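4. Preparing documents for the Starkia archive cabinet

Before you register a document in Starkia, put all its papers together. The program gives one number to one folder, and this number cannot be changed later.

4.1 Remove staples and paper clips. Keep the pages in their original order.

4.2 Choose a box or a folder. A folder takes up to 40 sheets. For more sheets, use a box.
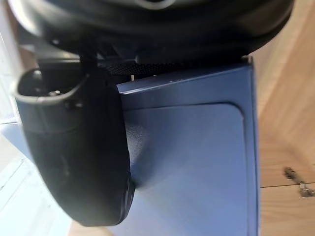 Figure 6. Dark blue box.

4.3 In Starkia, open New Item and type the title. Do not use more than 30 characters — the printed label is short.

4.4 Press Print Label. Wait until the green line appears on the screen, then take the label.

Note: If the printer gives an empty label, see section 7.

4.5 Put the label into the clear pocket of the folder. For a box, stick it on the narrow side.
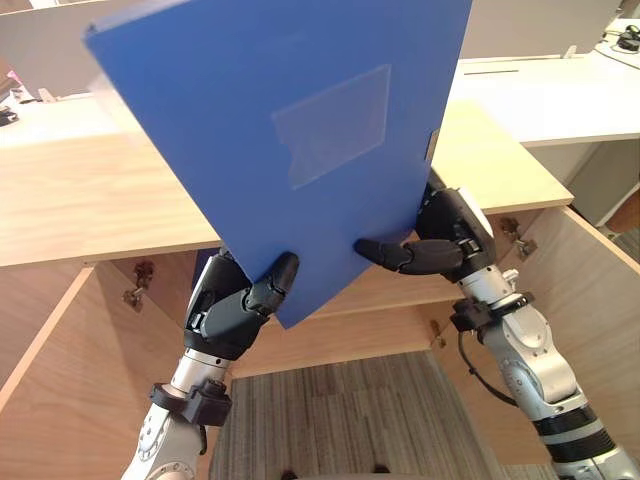 4.6 Place the item on the shelf which the program shows. Shelf numbers go from 1 to 99.

4.7 Press Confirm. Without this step the item stays in the list "Waiting" and other users cannot find it.

CAUTION: Do not put two labels in the same pocket. The reader can take the wrong number.

Section revised by Babatunde Garba, 3 November 2018.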